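Student Project Report: Running the Breakfast Fund at Karndale
Community Service Learning, spring term
Handed in Fri 14 May

So my project was a charity project, and I should say up front that I picked it mainly for the hours. We need 40 hours of service for this class and I had zero. The list on the wall had a tutoring thing, a river cleanup and something called the Trosgate Breakfast Fund, and the Breakfast Fund was the only one that didn't need a car. I ended up liking it a lot more than I expected to.

What the Fund does

Trosgate is a small nonprofit that pays for breakfast for kids who are staying in the hospital for a long time, and for the parents and brothers and sisters who are staying with them. The hospital feeds the patient. It doesn't feed the family, and the cafeteria at Karndale opens too late if you've been up since four with a sick kid. A family gets a card when they check in, and the card works at the coffee stand in the lobby and at the diner across the street (the Condale, which has very good hash browns, I tested them). The Fund settles up with both places at the end of each month.

I didn't know any of this before I started. I thought "children's charity" meant big trips and meeting famous people, and those are great, but a mom told me at our table that the card was the first thing all week she didn't have to fill out a form for. I wrote that down the same night.

What I was supposed to do

My goal in the proposal was to raise $900 by the end of the term. That number came from the Fund, who said it would keep the cards going through August, when giving drops off and everybody is on vacation. I also said I'd recruit 6 other students to help, and that I would write a how-to guide so whoever does this next year doesn't start from nothing.

The first try (bad)

My first idea was an online page with a little thermometer on it. I spent a whole weekend on it. I picked the colors, I wrote a really long story about why breakfast matters, I made a logo with a spoon. Then I sent the link to everybody I know and waited. In two weeks it brought in $100, and most of that was one gift from my grandmother.

I was pretty down about it. My teacher asked me who I had asked in person, and the answer was no one. I had posted and posted and never once looked at a human being and said hey, will you give five dollars to this. So that was week three.

The second try (better!)

We moved to a table outside the student union on Tuesday mornings. The deal was simple: toast and jam or peanut butter, pay whatever you want, all of it goes to the cards. Bread is cheap, and people walking to an early class are hungry and haven't eaten, so they stop. The grocery store gave us a discount on bread after I went in and talked to the manager (I was so nervous I had it written on my hand).

Some things I learned at the table, in no real order:

The smell does the advertising. Our sign was terrible for the first two weeks and it didn't matter.

Raisin bread goes first, and people will pay more for it.

Have change. I know everyone pays by phone now, but the people with cash gave bigger amounts, and the first morning we couldn't break a twenty.

Don't put the flyers next to the jam.

If someone asks what the charity does, you have maybe ten seconds. Mine ended up being "it buys breakfast for families who are living at the hospital." My first version had the word "holistic" in it and people's eyes just went somewhere else.

The card company problem

One week the cards quit working at the coffee stand. The cards run through a payment service called Kurup, and there had been an update, and the stand's reader hadn't gotten it. I only found out when I went over to drop off thank-you notes and there was a line of confused parents. I couldn't fix it, obviously. But I called the Fund office, and I walked people over to the diner, where the cards were fine. It was back up the next day. I'm putting it in here because it was the one morning when I felt like I was doing the real work and not just talking about it, and also because the guide for next year now has a phone number at the top in huge type.

How the money came out

We made it. The final total was $900 and a little change, counting the first hundred from the online page. The last Tuesday put us over, and I may have yelled. The bread and jam came out of our own pockets and the store discount, so nothing was taken out of the donations. The Fund sent back a receipt and it's stapled to the paper copy of this report.
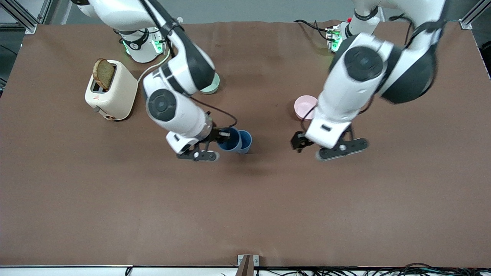

Bread in the toaster, with one dark slice sticking up out of the slot.

The other goals

I said I'd get 6 students and I got four who really came, plus two who signed up and then had practice. I'm counting that as a partial. If I did it again I'd ask people for one morning and not for "the term," since the term sounds like forever when you say it out loud.

The guide is done. It's shorter than I planned, but it has the shopping list, the table permit form, what to say, who to call, and a page on how to close out the cash box with two people watching. I gave one copy to the service office and one to the Fund.

What I'd change

I would skip the online page at the start, or at least save it for people who already stopped at the table and want to send it to their family. I'd start earlier in the term, when it isn't finals and people are still in a good mood. And I'd visit the hospital side first. I was raising money for a thing I had only read about, and after I met a few of the families I was so much better at explaining it - and a lot less shy about asking.

Hours

I logged 40 hours on the sheet, signed by the Fund office. I went over by some but stopped writing it down. I've already told them I can do Tuesdays again in the fall if my schedule works out, and I still owe the diner a thank-you note.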